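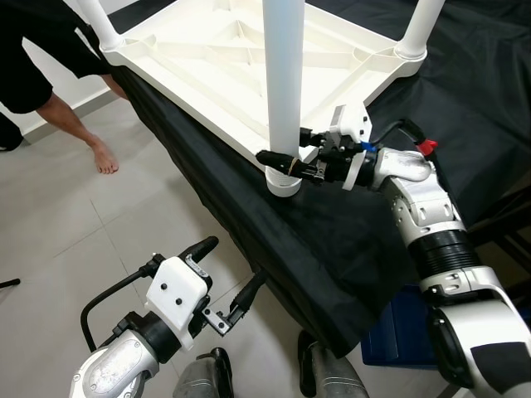 Don't price the plum jam under five dollars, somebody wrote under my last entry, people at Bekilside will think there's something wrong with it. And also, did I know that the Saturday crowd there doesn't buy anything before ten, they just walk around with coffee and squint at you?

I did not know that! I know almost nothing, I've done one market in my life and it rained. But I've been chewing on the price thing all day (29 August 2019, for when I read this back and wonder which summer I lost my mind) and I think they may be right. I had it down for four. My sister thinks four is already stealing. My neighbor thinks seven, but she also thinks I should call it "preserve" and put a bit of gingham on the lid, and I am not cutting out gingham circles at eleven at night.

So, where things stand. The plums are done, all of them, thank goodness. The kitchen floor is sticky in one place I can't find with my eyes, only with my socks. I used the Kurian plums from the tree behind the garage, the small dark ones that taste like nothing raw and then go wild the minute you put sugar on them. I love that about them. The first batch set beautifully. The second is more of a sauce, if I'm being fair, and I've been calling it "good for pancakes" in my head so often that I now believe it. The third I walked away from to answer the phone and it caught on the bottom, just a little. It has a sort of toffee taste and I may like it best of all. Can you sell burnt jam if you tell people it's burnt? Asking for Saturday.

The jars are Tovero jars, which I ordered because they were cheap and now I see why. The lids fit fine but the glass has a seam down one side and the labels won't lie flat over it. I've peeled off so many labels that my thumbnail hurts. In the end I turned them all so the seam's at the back, and it took me an entire evening to think of that. An evening!

Then there's the application. Bekilside wants a form, a fee of 28 dollars, a list of ingredients for every single thing, and your own table and your own shade. The Clinbridge market (the one with the rain) didn't want anything, you just turned up and a man waved you in between the honey and the socks. I kind of miss that. But Clinbridge has been so quiet this year, and at Bekilside they put you on a proper map. I'm spot 121, over by the library wall. I looked it up and it should get shade until lunch, so maybe I can skip the canopy. I don't own a canopy. I priced one and closed the page.

Table I do have, the white plastic one. A cloth goes over it, the blue one if I can get the candle wax out of it, and then the jars in two rows with the sauce-y ones in front so they go first. Is that sneaky? It's a bit sneaky.

What I keep going back and forth on is samples. Everybody who does this seriously says you have to let people taste, and I can see it, I never buy jam I haven't tasted either. But then it's crackers, and little spoons, and a bin for the little spoons, and wasps. Late August, open jam, outdoors. I was stung at Clinbridge without any jam open at all! Maybe a jar with a lid and I do the spreading myself, one cracker at a time, like a very slow waitress. I'd get to talk to people that way, too, and the talking was the part I liked last time. A woman told me her whole method for quince while the rain ran down her sleeve and I wrote it on a paper bag. I still have the bag. No quinces till November or so, but I have the bag.

Things still to do: change for the cash box, because I went with twenties last time like an idiot. A sign. Somebody to hold my spot while I park, since the lot is on the far side of the library and I'm not carrying boxes of glass down those steps twice. Find out if the tomato chutney counts as a separate category on the form, in which case it's staying home and I'll be eating it until Christmas.

I did the ingredients list after dinner. Plums, sugar, lemon. Looked a bit thin typed out on a page by itself so I added "lemon juice" and then felt silly and took it off again. My mother's jam was the same three things and she never wrote it down for anybody.

Five dollars, then. I've changed the sign. Well, I've changed the pencil version of the sign, the real one needs the fat marker and the fat marker is dry, so that's one more thing for the list tomorrow, along with crackers.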